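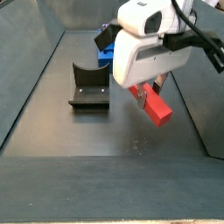 Musty smell in foam toys after basement storage, how to get it out??
Asked Sep 6, 2024 in Cleaning & Laundry
1,121 views, 2 answers

Ok so we had three totes of baby stuff down in the basement from when my oldest was little. Got them out for the new one. Clothes were fine after a wash, wooden stuff fine, but everything foam smells like a wet dog. Bath letters, play mat tiles, shape sorter, the squishy blocks. No spots that I can see, just the smell.

Tried so far: dish soap and water, left on the porch one afternoon. Better for a day and then right back. Sprayed some Declercq fabric freshener on the tiles and now they smell like wet dog and lilacs.

Also one tote had a metal rack in it that rusted and left an orange line on 2 of the tiles. Someone at work said Rustex. Is that ok on foam a baby will chew on??

We're in Prastgate so humid until October at least. Would rather not toss it all, the play mat was not cheap. Thanks in advance

Answer 1, by Engelbert Zaugg
Marked as helpful by 84 people

Soap takes off the grease and dirt, doesn't do much for smell down in the foam. And one afternoon on a humid porch isn't dry. Foam like this feels dry outside way before the inside of the cut edges and holes are. What worked for us after our basement flooded:

1. Sort it first. Closed cell foam (firm, water beads on it, floats high) can be saved. Open cell (squishy like a kitchen sponge, soaks up water) I would throw out if it smells. You'll never get it all the way clean, I tried twice. Your squishy blocks are probably that kind, sorry.

2. Wash in warm water, small squirt of plain dish soap. Old toothbrush for holes, grooves and the puzzle edges on the mat tiles. Anything with cutouts holds water in the bottom so do those by themselves and dont rush.

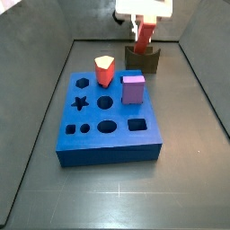 Foam shape sorter. Toothbrush goes in every hole.

3. Rinse til no suds. Then soak in white vinegar and water, half and half, 30 minutes. Put a plate on top, the stuff floats. Never mix in bleach with the vinegar, or use it right after. Bad fumes.

4. Rinse again, shake hard, blot with a towel. Flat pieces stand on edge so both sides get air.
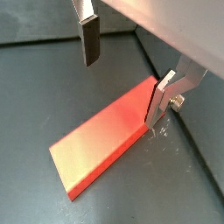 5. Dry INSIDE with a fan and a dehumidifier if you have one. Two full days. Turn things over morning and night. No dryer, no heater, it curls. A little sun is ok but strong sun all day makes foam crumbly and the color goes.

6. Smell still there? Shut it in a tote with an open box of baking soda for 5 days. Keep the powder off the toys, just the box sitting in there.

On the rust line: I would not put any rust remover on something a baby chews. Lemon juice and salt, rub with a cloth, wait ten min, rinse well. Ours faded but did not go away completely. Put those tiles under the couch side lol

If you see black specks that come back after washing, toss that piece. Not worth it.

Answer 2, by kurkidik
Marked as helpful by 3 people

just put it in the dishwasher top rack no heat dry. did all our bath letters that way, fine. one got stuck to the bottom and melted a little but that was my fault i think. never tried it with mat tiles, they wont fit anyway

also get the totes off the floor, concrete sweats. and dont snap the lids all the way

Follow-up questions
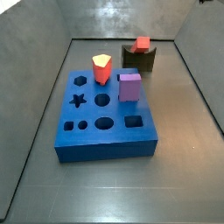
Can I use hydrogen peroxide instead of vinegar?
Regular 3% from the drugstore is ok on closed cell foam. Wipe it on, ten minutes, rinse well. Can lighten dark colors so test a corner first. Pick one or the other, don't mix them in the same bucket.

How do I store them after?
Bone dry, upstairs closet if you have room. Mesh bag or a cardboard box beats a sealed tote. Check on them once in a while.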